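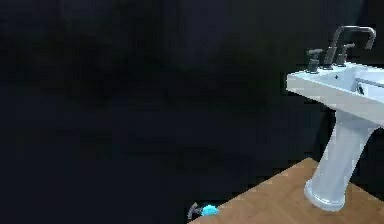 Sink, white, dark all round it.

August. Up since 5. Finevlow have the guarding contract for the Hedwood depot – 36 men, 12 hour shifts, no word on who pays if one gets hurt. Karras lost it on price, so they say. Read all 207 pages of the tender on the bus, head splitting. Nothing on vetting. Nothing! Must ring Drondavwood tomorow.

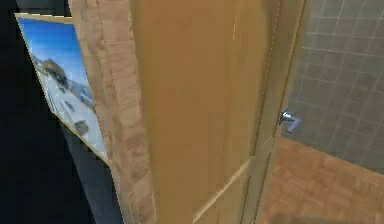

Glykeria Spanos reckons the vetting bit was taken out before it went to bidders, and that I should ask for the first draft. Will do. Bed now.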